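3.2 Containers and small loose items

Household storage was grouped by container type before any tidying behavior was coded. Open baskets formed the largest group, with 233 entries across the homes in the Gandside and Wendero samples. Lidded boxes and trays were coded separately, following Tambunan.

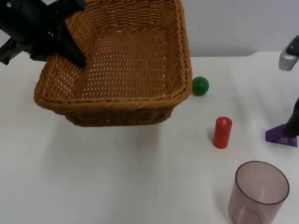

Woven baskets were coded on three features: rim, wall and floor. The rim matters most for handling, as it is where people tend to take hold. A thick, rolled rim like the one in Figure 2 was coded as "gripped edge", and its woven floor, with small regular gaps, as "open floor". An empty basket with small items still beside it, as with the green ball and the red cylinder here, was coded as "not yet filled" only if the household confirmed it in the diary. Otherwise the state was left blank.

Figure 2. Rectangular wicker basket, green ball and red cylinder on a white surface.

Diaries were kept through June and checked by Rosaura Cáceres. Entries with no container named were dropped - most of these came from Wendero.

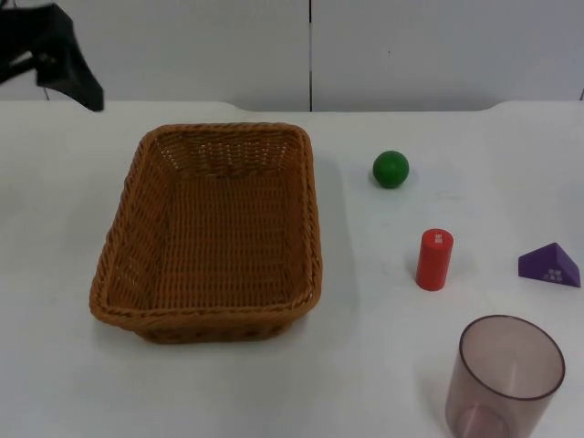 Why were baskets kept apart from boxes in the coding? Households used them differently: boxes were filled once and put away, while baskets stayed out and were added to over days.

This difference held in both samples. Bayu Tarigan recoded 100 entries without seeing the first set of codes, and the two sets disagreed on rim type more often than on floor type. Loose items were harder to place. Balls and other small round things were often 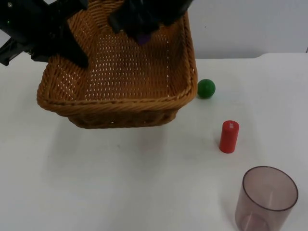 moved several times in a week before they reached any container, and we coded each move as a separate entry. Flat items such as cards and envelopes were usually moved once. Section 3.3 deals with items that were never put away.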